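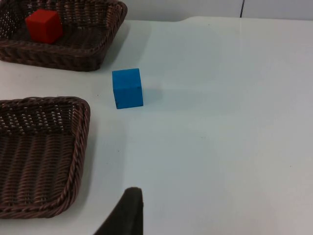
**Dark wicker trays on a white matte table: marks, rims, cleaning**

**h_kutt**
Two shallow wicker trays, dark brown, open lattice floor, thick braided rim. They are meant for sorting cubes, one colour per tray, on a white matte tabletop. The supplier is Prillum and the finish is not stated. Questions:

1. Does the stain transfer to a matte white surface?
2. Does the lattice floor mark painted cubes?

The table wipes down easily enough, but I would prefer to know before December, when the set goes out to the Prunbridge room.

Helju Kütt

**pantware**
Test it. Damp white cotton, rub the underside of the rim for 23 seconds, look at the cloth. If it comes up brown, seal the tray with clear matt varnish, two thin coats, and leave it 3 days before use.

**Mellovthorpe_Stores**
Disagree on varnish. It pools in the gaps of an open weave and goes brittle where the strands cross. When the tray flexes, it flakes. Felt pads at the corners do the same job and can be replaced.

**pantware**
It pools if you brush it on. Spray does not pool at that coat weight.

**Mellovthorpe_Stores**
Spray does not reach the inner faces of a twisted border either. The border is what people handle.

**a_arboleda**
On question 2: the weave marks paint only if the cubes are dropped in. Ours are wooden, matte paint, and after a year the wear is all on the edges. Round the edges slightly with fine paper before painting and it slows down a good deal.

I would look harder at grit. An open floor lets it through to the table, and sliding the tray then scratches the surface. Lift, don't slide.

Abelardo Arboleda

**h_kutt**
Cotton test done on both trays. One clean, one faint brown along the front rim only. Same order, same listing.

**pantware**
Then varnish the one.

**Mellovthorpe_Stores**
Or wash it. Cool water, soft brush, dry flat out of the sun. Surplus stain usually comes off in the first wash. Repeat the test afterwards.

**h_kutt**
Washing first. If the cloth is still brown I will spray the underside and leave the inside bare. Pads on both trays regardless - 7 mm felt is too tall and lets them rock, so I have ordered 3 mm.

**a_arboleda**
3 mm is fine. Stitch them on. Glue does not hold on a round strand.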